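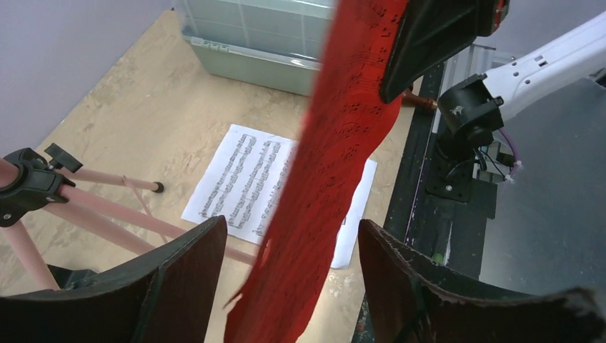
When somebody gets hurt because another person was not careful, there can be a question of who must pay for the harm. Grown-ups call this a personal injury case. The word "injury" means a hurt to the body, for example a broken arm or a bad cut. But things can be harmed also. Think of a long strip of sheet music, printed on red paper that lets light come through, with the lower end crumpled and twisted. If it was your music, and another person spoiled it by not paying attention, you could ask this person to pay for a new one. The law has a name for this too. It is called property damage. In this page we will speak mostly about people, because people are more important than paper.

What does "careful" mean?

Every day, people must be careful for each other. A driver must look at the road. A shop owner must clean the floor when juice is spilled on it. A person with a big dog must hold the leash. Lawyers say that these people have a "duty of care." It is a heavy word, but the meaning is simple: you must do what a sensible person would do, so that others do not get hurt.

When a person forgets this duty and somebody is hurt, it is called negligence. You say it like this: NEG-li-jens.

Please notice that negligence is different from doing a bad thing on purpose. A negligent person usually did not want to hurt anybody. He was looking at his phone, or he was in a hurry, or he thought "I will fix this step tomorrow."

A story about a step

Let us imagine a girl with the name Indira Naidu. She goes with her father to a bakery in the town of Sultilport. In front of the door there are three steps, and the top one is loose. The owner, Mr. Vrettos, knows it is loose. Two customers told him already. He did not repair it and he did not put a sign.

Indira steps on it, falls, and breaks her wrist. She must go to the hospital and wear a cast for 38 days. She can not play in her school concert. Her father has to stay home from work with her, and the hospital sends a bill.

Who should pay? Her father thinks Mr. Vrettos should. He talks with a lawyer, Ms. Dubey, and she asks him many questions:

Did Mr. Vrettos have a duty to keep the steps safe? Yes, it is his shop and he invites people to come in.

Did he forget this duty? Yes, he knew about the step and left it.

Was it the step that made Indira fall? Yes. If she fell over her own shoelace, it would be another story.

Was there real harm? Yes, a broken wrist and a bill.

The lawyer needs a yes for all four. If one answer is no, then usually there is no case, even if everybody feels sorry for Indira.

What is evidence?

It is not enough to say "the step was loose." You have to show it. The things that show it are called evidence. In our story it can be a photo of the step, the papers from the doctor, and the words of the two customers. A person who tells what he saw or heard is a witness.

Evidence can disappear fast. Mr. Vrettos may repair the step the next morning, and this is a good thing for the other customers, but after it there is nothing to photograph. So grown-ups try to take pictures the same day.

Do they always go to court?

No. Many cases finish with a settlement. This means both sides talk, often by letters, and agree on an amount of money. Mr. Vrettos has insurance for his shop. Insurance is when you pay a little every month, and a company pays the big bill if something goes wrong. So Ms. Dubey writes to the insurance company first. If they can not agree, a judge or a jury will listen and decide.

What if you were also not careful?

This can happen. Suppose Indira was running up the steps with her eyes closed. Then a part of the fault can be hers - in many places she would get less money, and in a few places she would get nothing. The rules are not the same everywhere.

What should you do if you get hurt?

Tell a grown-up right away, also when it feels small. Let a doctor or nurse look at it. Try to remember what happened and tell it truly, even the part where you did something silly.

Words to remember

Duty of care: you must be careful so others stay safe.
Negligence: not being careful enough.
Evidence: things that show what happened.
Witness: a person who tells what he or she saw or heard.
Settlement: an agreement to end the case without a judge deciding it.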